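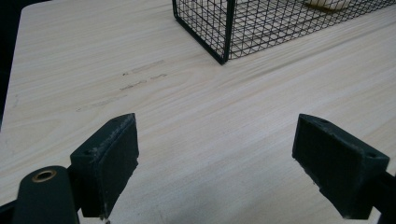
Skudell opened its Drorkomau workshop to visitors in February, and most of the morning went to a single station. The task is bin loading: an operator closes a hand-held gripper on an item, carries it over the rim of a container and lets go. Both finger pads are dark, block-shaped and scuffed along their upper rims. The black wire mesh basket on the table is the standard container. Edeltraud Lanz, who runs the station, schedules 28 passes per session and has up to 3,000 on record. She starts each pass with the fingers open. 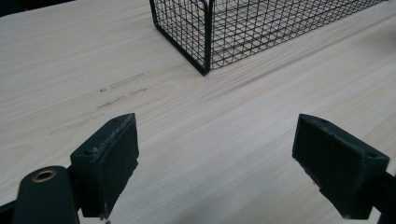 DROROMKAU, February

Lanz gave visitors 16 minutes at the table. Wire mesh is harder to model than a solid wall, she said, as the near side, base and far side overlap in the view and the grid appears tighter with distance. The tabletop grain adds diagonal lines of its own.

Pads are inspected after 100 passes. Jõgi supplies the replacements, and Zekholm will receive the first trained controller for trials on its packing line. Afternoon groups entered by the side door at 2 p.m.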